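Flustwood Institute Newsletter – July
Facilities and Collections

The Tabletop Collection: Cubes, Trays and the White Tables

The Tabletop Collection has completed its first full review under the present lending arrangements, and this item sets out what members will find changed when they next borrow from it. Most of the changes are small. They concern the condition in which puzzles are returned, the use of trays, the care of the white tables, and the labels on the shelves in the collection room.

The collection now stands at 587 items. This figure includes every puzzle, game, set of blocks, sorting tray, timer and storage box that carries an inventory number, and it includes items on long loan to the Guimarães site. It does not include printed instructions, which are kept in the gray binders and may be copied at the front desk without charge.

Twisting puzzles

The colored cubes remain the most frequently borrowed part of the collection, and they have also generated the greatest number of questions. Members have asked whether a cube should be solved before it is handed back. The answer is no. A cube may be returned in any state, provided that all of its pieces are present and its faces turn freely. Borrowers who need a solved cube for a particular session should say so on the request slip, and the desk will have one prepared by the following morning.

Members who need a specific scramble, for instance so that several groups can begin from the same position, are asked to attach the turning sequence to the slip. Sequences should be written in standard notation, starting with the white center on top and the green center facing the person turning the cube. The desk has received sequences with no starting orientation given, and in such cases it is not possible to reproduce the position intended.

Stickered cubes and cubes with colored plastic faces are now shelved separately. The two kinds look much alike at a distance and had been mixed together in the same boxes for some time. Stickered cubes are marked with a blue dot on the box lid. They should be kept away from solvent wipes, including the wipes supplied for the tables, and should be cleaned only with a dry cloth. A sticker that has begun to lift should be left as it is and reported. Several cubes have come back with stickers pressed down over household glue, and these have had to be withdrawn.

The Skultoto puzzles, which arrived in the spring, are available for use in the building only. There are eight in the set, in graded difficulty, and the set is lent as a whole. The numbering on the underside of each piece is part of the puzzle and should not be covered with inventory tape.

Trays

Trays are now issued with any puzzle that is to be used at a table. The purpose of the tray is to give the object a fixed place to return to between turns and to keep small parts from reaching the floor. The large round trays are preferred for cubes and for anything else that is picked up and set down repeatedly. The rectangular trays, with their deeper sides, are better suited to tile games and loose blocks.

A dark tray on a white table also makes it easier to see at once whether everything has been put back. This was a suggestion from members at Guimarães, where the arrangement has been in use for longer, and it has been adopted here for all table sessions. Pale trays are still on the shelf and may be requested for work with dark pieces.

Trays ordered from Grerico to replace the oldest of the rectangular ones have been received and numbered. Members will notice that they are slightly narrower than those they replace and do not stack with them. Old and new should be shelved in separate piles, with the labels facing outward. 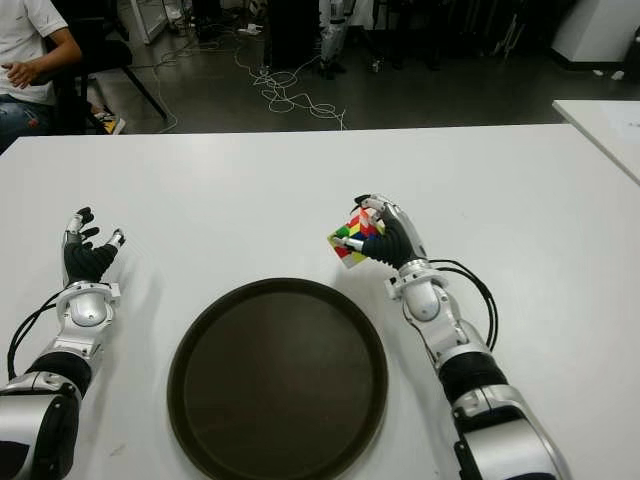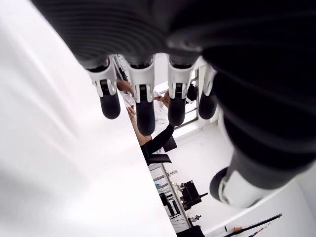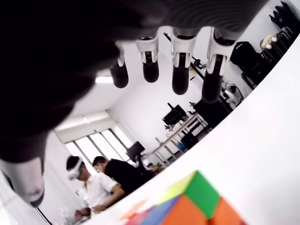 At the white table. The colored cube appears in the first and third pictures, and the round brown tray in the first.

The white tables

The white tables are shared between the collection and other users of the building. They should be left clear at the end of each booking, with trays, cubes and paperwork returned to the cart. Coats and bags should be hung on the hooks beside the door and should not be placed on the tabletop at any time.

The surface marks easily. Felt-tip pens should not be used directly on the table, even those described as washable, and masking tape should be removed on the same day it is applied. Where a position needs to be marked, as is often the case when a tray has to go back to the same spot for each turn, members should use the low-tack dots kept in the drawer of the cart. The dots leave no residue if they are lifted slowly from one side.

For ordinary cleaning, a damp cloth is sufficient. The cloth should be wrung out well, and the table dried afterward, particularly along the edges. Grit carried in on the underside of a tray is the usual cause of scratches, and it is good practice to run a hand across the bottom of a tray before setting it down. A tray should be lifted when it is moved. Sliding it, even a short distance, is to be avoided.

Chairs belong to the room in which they are found. The number of chairs in each room is set by the fire plan posted inside the door, and members who require additional seating should apply to the front desk at least one working day ahead. Personal cables and chargers should be coiled and taken away by their owners when the booking ends, and any cable found unlabeled on the cart will be passed to lost property.

Booking and return

Rooms with a white table may be booked from 8 in the morning. Bookings are made in blocks of two hours, and a second block may be added on the day if no other request has been entered. Members who finish early are asked to cancel the remaining time at the desk so that the room can be offered again.

Items used in the building are returned to the cart. Items taken out of the building are returned to the desk, where they will be checked against the slip. The check takes about 8 minutes for a mixed box and considerably less for a single puzzle, and borrowers are asked to remain until it is finished. In the past year a number of boxes were left on the counter outside desk hours with no slip attached, and it was not possible to establish which loans they belonged to. The counter is no longer a return point.

Loss or damage should be noted on the back of the slip. No charge is made for ordinary wear, including loosened cube mechanisms, faded stickers and scuffed tray rims. A replacement charge applies only where an item is missing altogether and has not been found by the end of the following month. Spare center caps, screws and springs for the most common cubes are held at the desk. Members are asked not to open a cube themselves, as the tension on each side is set during servicing and a cube that has been adjusted unevenly will tend to lock on the turn.

Labels

The new shelf labels give the inventory number, the type of item, the number of parts and the tray recommended for it. The number of parts is printed in bold. For a standard cube it is given as 1, and this has been queried by several members who expected to see the individual pieces counted. The figure refers to separate objects that must be present in the box on return, and an assembled cube is treated as a single object.

Where a label and a box disagree, the label should be taken as correct and the difference reported. A small number of boxes still carry the old green tags. These may be ignored and will be removed as the boxes pass through the desk.

Requests for additions

Proposals for new items are welcome from all members. A proposal should name the item, state how it will be used, and indicate whether it is intended for the tables or for loan outside the building. Preference will be given to items that can be used by more than one group. The requests already on file are largely for smaller cubes, for a second set of wooden nesting blocks, and for additional round trays, and these will be considered together when the autumn order is prepared.

Members who hold items from before the present arrangements, including anything borrowed on a verbal understanding, are asked to bring them in for numbering. The item can usually be taken away again the same day.

Proposals, booking inquiries and reports of damage should be addressed to Stella Mrema, Collections Office, by internal mail or in person at the front desk. Copies of the revised lending terms are available from the same office and have been placed in the front pocket of each gray binder.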